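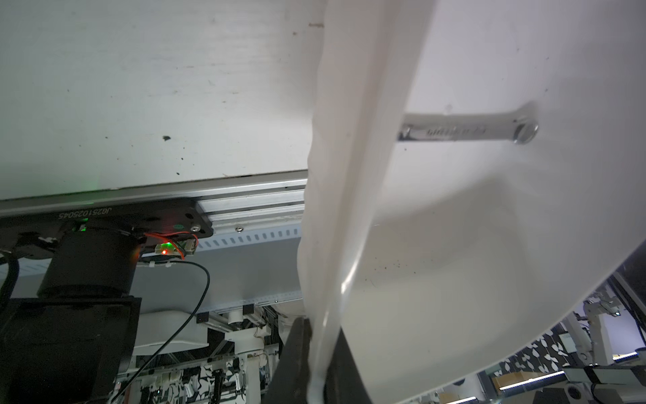

Part-time bench and workshop assistant, Drommont

We are looking for someone to put the wrenches back.

There is more to the job than that, but it's a fair summary of the first month. Our workshop makes and repairs small fixtures for the Nugroho building next door, and everyone in it is very good at picking a tool up. The second half of the process has never really caught on. Combination wrenches get set down on whatever is flat, or nearly flat, and then three people go looking for them.

What you'd be doing

Walking the benches at the start and end of each shift, collecting hand tools and hanging them on the right board. Sorting wrenches by size, including the ones whose stamped lettering has gone faint – bring your reading glasses if you own some.

Wiping down white panels and boards. They show every speck, and we have a lot of them. Scuffs stay, dirt goes. You will develop opinions about which is which.

Looking after the cloths. We own 200 of them and can find far fewer. They need to be washed, folded and put in the bin marked CLOTHS, which at present holds drill bits.

Keeping the parts shelf in order, flattening cardboard boxes, and telling Hamidreza Pakzad when we are low on screws. He will say we can't be. Show him the drawer.

What we need from you

No trade qualification required. You should be able to tell a ring end from an open end, or be willing to learn by lunchtime. You'll be on your feet most of the shift and lifting the odd box. Patience helps, and so does a carrying voice. Please don't unplug or move anything with wires coming out of it unless you have asked first.

Hours and pay

Five shifts a week, 3 p.m. to 7 p.m., starting in February. Paid hourly, with the rate confirmed at interview. Work shirts and gloves are supplied. Coffee is supplied too, though we make no claims for it. Parking is on the Uvmont side of the building and fills up early.

How to apply

Send a few lines about yourself to Hamidreza at the Irham front office, or drop a note in person. A résumé is fine but we'd sooner hear about the tidiest place you ever worked and how it got that way. Short visits to the workshop can be arranged before you apply. If you borrow a pen at the desk, we will be watching where you put it.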